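4. Results: What People Ate Between Meals

4.1 Reporting of snacks in the food diaries

The households in Emdale kept their diaries for 10 days each. Of the 236 adults who agreed to take part, most returned a diary that could be used, and those who dropped out did so early, usually before the second evening. We kept any diary with entries on at least seven days. Diaries with fewer entries were set aside and are not part of the figures given below.

Meals were reported well. Breakfast, lunch and dinner were printed as headings in the diary, and people filled in the space under each heading even when they had little to say. Snacks had no heading of their own. The instructions on the inside cover asked people to write down "anything else you ate or drank" in the margin beside the nearest meal. Many did so for the first few days and then stopped. In the interviews that followed, a good number of the same people described eating between meals as a normal part of the day.

This gap is well known to anyone who has worked with food diaries. The usual explanation is that people leave out foods they think they should not be eating. We found some support for that. One woman in her fifties said she had "tidied up" her diary before handing it in. But embarrassment does not cover most of the cases. A larger share of the missing items were foods that the person did not think of as having been eaten at all. A handful of crackers taken while cooking, the end of a child's juice, a mint from the dish at the bank - these were recalled only when the interviewer went through the day hour by hour.

4.2 The word "snack"

Part of the trouble lies in the word. When we asked people in Emdale to say what a snack was, 74 percent of them named something that came in a packet. Fruit was named much less often, and bread hardly at all. Yet bread was one of the foods most often eaten outside of meals, according to the hour-by-hour recall. Several people ate a slice standing up in the kitchen in the late afternoon and did not call it anything.

Age made a difference. Older adults used "a little something" or "a bite" for food taken at a table with a drink, and kept "snack" for food bought away from home. Younger adults used "snack" for nearly everything, including what their parents would have called lunch. Two brothers who shared a house gave different accounts of the same plate of cold chicken eaten at 3 p.m. The older one had written it under lunch. The younger one had left it out.

In the second town, Cronin, we changed the diary. The printed headings were taken away and replaced by blocks of time, beginning at 5 a.m. Nothing in the instructions used the words "meal" or "snack." Reporting of food in the middle of the morning and late in the evening went up sharply compared with Emdale. Reporting of dinner did not change. We take this as fair evidence that the headings themselves had been telling people what counted.

4.3 Place and company

Where food is kept has a strong bearing on whether it is noticed. In the Cronin interviews, people gave fuller accounts of food they had taken out of a closed cupboard than of food that was already out. Opening a door or a lid seems to mark the event. Food left within reach during some other activity, such as a card game or a phone call, was eaten in small amounts over a long time, and the totals people gave for it were guesses.

The same was true at work. The Vasamden office, where 91 of the Cronin participants were employed, had both a staff kitchen and a shared table near the copier where people left things for one another. Food from the kitchen was reported with its time and often its amount. Food from the shared table was reported as "some" or "a couple," if it was reported. One man said that he passed the table a dozen times a day and could not say on which of those trips he had taken anything.

Company mattered as well, though less than we had expected. People eating with others remembered the occasion better but the food less well. They could say who was there and what was talked about. Asked what they had eaten, they tended to list everything that had been put out, including things that others at the table said they had not touched.

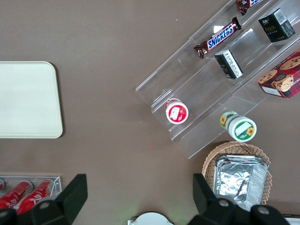 Figure 3. Snack and drink items around the edges of a tabletop, with an empty tray at left and a clear tiered stand at upper right.

Drinks need separate mention. Coffee and tea were reported with care in both towns, perhaps out of habit, as most people took them at fixed times. Sweet drinks were not. A bottle opened in the morning and finished in the afternoon appeared in the diaries once, twice or not at all, and we could find no rule that people were following. For the final tables we counted a bottle once, at the hour it was opened. This is simple, but it shifts some of the afternoon intake into the morning, and readers comparing our tables with others should keep it in mind.

4.4 Limits of the recall interviews

We have treated the hour-by-hour recall as the better record, and for snacks it very likely is. It has faults of its own. Interviewers in August were new to the work and asked fewer follow-up questions than the same interviewers did later on. The recall also depends on people having a day with some shape to it. Shift workers found it hard to say when one day ended and the next began, and retired participants sometimes described a usual day in place of the one we had asked about.

There is also the matter of prompting. An interviewer who asks "And did you have anything with that?" will be told yes more often than one who waits. Our script allowed the question once per hour of the day. Some interviewers used it every time and others hardly used it. We compared the two groups and found that the first recorded more biscuits and sweets but about the same amount of fruit and bread, which suggests that people hear the question as being about treats.

A final point concerns the Zimamico diary, a small pocket version that we tried with a few of the Cronin households. It was liked by people who were out of the house during the day and disliked by everyone with poor eyesight. The entries were short, often a single word, and coding them took longer than coding the full-size pages. We do not report those results here beyond noting that the pocket diaries held more entries for the hours between noon and 5 p.m. Section 5 takes up what this may mean for the design of later surveys.

Comments (3)

Jolene McAlister
I coded diaries like these for a school lunch survey and the part about headings matches what we saw. We had a line for "dessert" and kids filled it in on days when there was no dessert. Did anyone try leaving the time blocks blank, so people write in their own times?

reader_mk
Does the Cronin sample include the shift workers in 4.4 or were they taken out before the tables were made? I read it twice and can't tell.

P. in the valley
My mother would have said a slice of bread in the kitchen is not eating, it's waiting for dinner. Good section. Table 2 doesn't open for me.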